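People keep asking me whether robots can do chores yet, so a few posts on the least glamorous one I know of, putting chairs back after a meeting.

Yesenia Henao and I have argued about this since February. She says moving a chair is solved. I say moving one chair is close, and moving a room of them is a different job.

A chair on casters sounds easy because it rolls. It also swivels off line, and the wheels trail whichever way they were last pointed. A person corrects for that with a hip or a foot and never thinks about it.

Then there's where to hold it. The top of the backrest is the obvious place. With one hand off to the side, a push tends to turn the chair. With two hands you can steer, but both arms have to agree on where it's going. 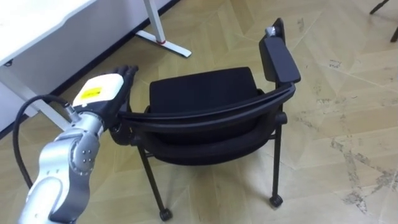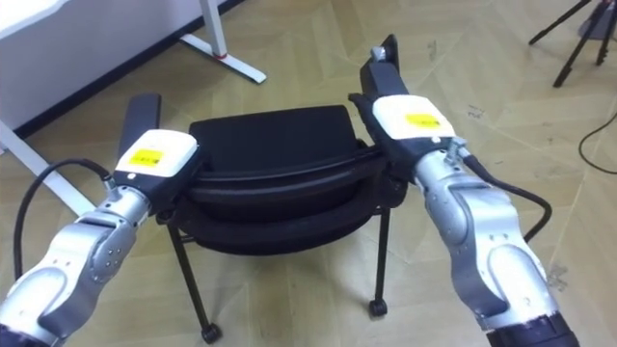

Black chair on casters, parquet floor. The writing tablet shows in the first one, both grippers on the chair in the second.

Folding tablets make it worse. They change how wide the chair is, and they catch on the next chair in the row.

My test for "yet" is 30 chairs, a normal room, no one stepping in. Gerrit Venter at Brandham thinks that's too strict and would take 3 in a row without a bump. I'd call that a good start.

Same goes for floors. A machine that pushes a chair aside, mops, and puts the chair back is worth paying for. One that mops around the legs leaves me with half the job.

So my answer for Monday's group is still no for the whole chore, maybe for parts of it. Edem Asamoah wants to talk about dishes next. I have less to say about dishes.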